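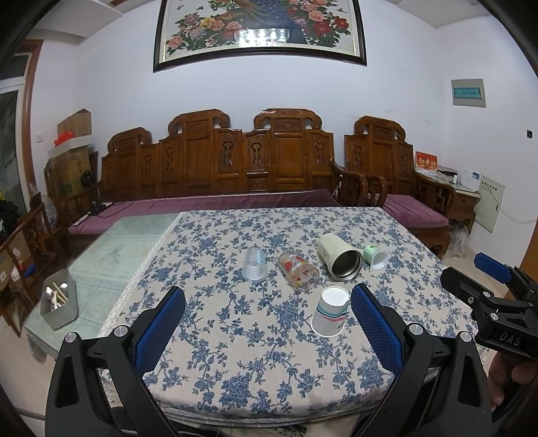 Rania Tazi would like the rule about standing cups to be dropped. Under the present rules of the Sirinlow student robotics club, a cup must be put upright before it is moved to another place, and she thinks that this makes the slow teams slower. A team which can take a lying cup safely by its side should be allowed to do so, she told the members on Monday, and the judges should look only at where it ends.

The question will be decided before the club's next contest in June. Seven teams will take part this year, and each must prepare a small arm that tidies cups and jars from a table after a meal. The arms learn from people. Members do the task many times with hand-held grippers, and the recordings are used to train the program, which is called Prillik. The club asks every team to bring at least 300 recordings, and one team has already made 700.

The work is done on an ordinary table with a cloth on it. Among the things used in practice are a frosted plastic cup, a paper cup with thin stripes, a small yogurt cup, an insulated cup with metal inside and a glass jar decorated in red and orange. Some stand and some lie on their side. According to Montri Jitpraphai, the lying ones take most of the practice time.

"A paper cup wants a soft hand and a glass jar wants a firm one," he said. "When you do it yourself you don't think about it. When you must show it to a program, you think about it all evening."

The members practise in pairs, each person with one gripper, and change places when one of them is tired. Soo-ah Chae keeps the list of recordings and takes out those where something was dropped or where a hand came between the gripper and the cup. In the last month she has taken out 81. She doesn't agree with the proposal about the rule. If cups may be moved lying down, she said, the teams will stop practising the turn of the wrist, and this is the part that is most useful to learn for later projects.

Idris Humphreys, who will judge the contest together with Dilwyn Sayce, has asked for a compromise. Jars could be moved in any position, but cups would still have to stand at the end. He has also asked that the cloth stay on the table during the contest – last year it was taken away on the morning of the final, and two arms pushed their cups further than they should.

The winning team will receive the Parry prize and a set of motors from Tomero, a local repair shop. Teams may change their members until the end of this month. Recordings made by a person who leaves the team can still be used, if that person agrees in writing. The vote on the rule is open to all members of the club, also those who don't compete.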